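Shop > Mobile Internet > Home Routers > Flelta 2

Flelta 2 home router with SIM slot

I sell a lot of routers out of our little shop in Hendale, and the Flelta 2 is the one I took home and kept. It runs on a mobile SIM instead of a phone line, so if the cable company won't dig up your road (ours wouldn't), you can still get a decent connection in the house.

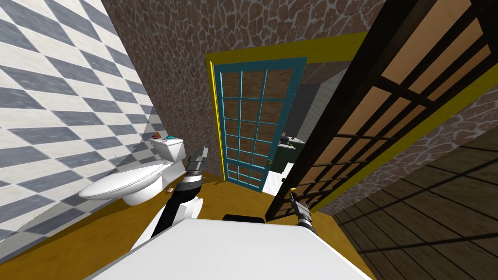 2 min read

Setup is about as easy as these things get. You slide the SIM in the back, plug in the power, wait for the signal light to settle and type in the password from the sticker. I had mine going before the kettle boiled! If your SIM has a PIN on it, take that off first using your phone — the router will ask for it after every power cut otherwise, and that gets old fast.

It works with any carrier. I've run it on Venda and on Eide, and at my place Venda was quicker in the evenings while Eide held up better when the weather turned nasty. Your street may well be the opposite, so ask a neighbor what they get before you sign anything. We sell the router unlocked and we don't tie it to a plan.

Print this page | E-mail this page

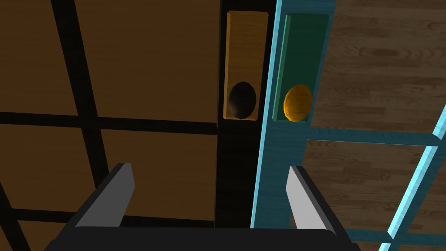
For homes without a cable line

Now the battery. There's a 2000 mAh backup pack inside, and it's meant for short outages, not a weekend at the cabin. In December we lost power on my side of town and mine kept going for almost 2 hours with the kids streaming the whole time. You can swap the pack yourself with a small screwdriver (we keep spares behind the counter).

Wi-Fi reaches every room in my house except the far end of the garage. If your walls are thick, put the router upstairs near a window and try it there for a day or two before you buy an extender. There are two sockets on the back for outside antennas too, and I'd go that way first if your signal is weak, as an extender can only pass along what the router already gets.

My one gripe is the app. It shows how much data you've used, but the figure lags by a few hours, so don't trust it when you're close to your limit. Check with your carrier instead.

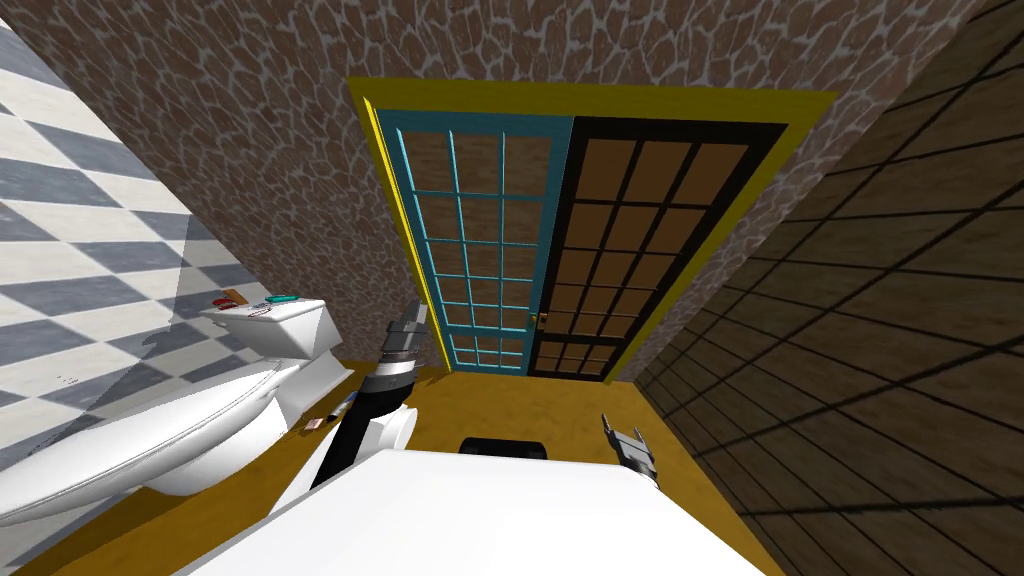 What you get and what it costs

Router, power supply, network cable and a printed quick start sheet
Backup battery, already fitted
Warranty: 24 months, handled in the shop
Weight: 875 grams with the battery in
SIM card: not included

Call or stop in for the current price, it moves around with each shipment. Trade-ins are welcome on older Flelta models as long as they still power up and you bring the charger.

Page updated Saturday, February 29, 2020

Print | E-mail to a friend
24 shares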